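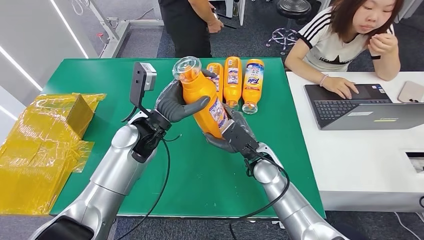
Bottle practice at the green table, right hand on the base, left hand near the cap.

About > Who We Are > The Prerkbridge Robotics Club

The Prerkbridge Robotics Club is the after-hours half of the engineering program at Prerkbridge Technical School. We meet in Room 214 from four o'clock until the building wants us gone. Members come from every year and most departments, including two from catering, who are better with their hands than the rest of us and know it.

The club was started by Zubaida Cheema, who still runs it and still teaches the day classes next door. Her original plan was a modest group that would build line-following cars and enter a local contest every spring. The cars followed lines very well. By the second year everybody was bored stiff, and somebody asked whether a robot could do the laundry. We have been trying to answer that ever since.

What we work on

Our main project is called Prasstead. It's a two-armed setup with a hand on each arm, and its job is to pick up ordinary household things and put them down somewhere sensible. Detergent bottles have taken up most of this year. A bottle of Tide is a rotten thing to grab: smooth, round in the wrong places, and heavier at one end depending on how full it is. You probably do it every week without a thought. Our team has a forty-page notebook on the subject and a strong preference for the orange ones, which show up nicely against the green table.

The second project, Shaikh, is software. It keeps track of every practice run so we can look back at what the arms were told to do and compare it with what they did. The log reached run 1010 in September. A fair number of those entries have the note "dropped" next to them, and one just has the word "no."

We also have a small group working on wiring and mounts. They get very little glory and all of the zip ties.

How the club runs

New members spend their first month learning to set up a table, start a run, stop a run, and write down what happened in words another person can read. The last one takes longest. After that you choose a project and sit in with it until you're useful. There is no entrance test. You don't need to own a computer or know how to code, though you will pick up some of it whether you like it or not.

A normal session has one group at the arms and another at the desk, going through Shaikh's records and disagreeing about them. Jobs rotate, so the person who loves driving the arms also gets to label files. Complaints about this may be submitted in writing and will be labeled too.

Competition

We enter the Funent Challenge every year. It gives each team a set of chores and a time limit that seems to have been chosen by someone who has never done chores. Last time we scored 161 points, our best so far, and came home in fourth place. The certificate is on the wall by the door, slightly crooked. Straightening it has been suggested as next year's task for the arms.

Joining and visiting

Students can sign up at any point in the school year by coming to Room 214 while we're there. Parents and younger students are welcome to watch from four o'clock. Ask before touching anything on the table, and please don't bring us your empty detergent bottles unless you've rinsed them. We mean properly rinsed.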